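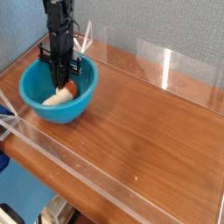
Toy bowl

A toy bowl is a bowl that has quit the kitchen and gone to work holding small soft toys. I've kept one for six years, so I'm hardly neutral here, but I'll try to stick to the basics!

Choosing one

Most people use a round plastic mixing bowl, deep enough that a plush mushroom can lie down in it (mushrooms always tip over, the cap is heavier than the stem). Teal and turquoise are easy to spot from across a room. The Nevarent bowl comes in 41 and 52 ounce sizes, and I like the bigger one - the rim gives you something to grab. Cledano makes a shallower kind that I never warmed up to.

On the table

A bowl with a smooth bottom slides on glossy wood, so lift it and don't drag it. Crumbs get under there too. I wipe the table first, then the bowl, then put the toys back one at a time, soft white things last, and yes, white plush picks up everything.

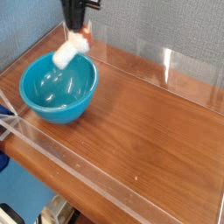 Menelano wrote in to disagree about the order: the white ones should go in first, at the bottom, where fewer hands reach them. I tried it for most of November and I still put mine on top, but plenty of households do it the other way.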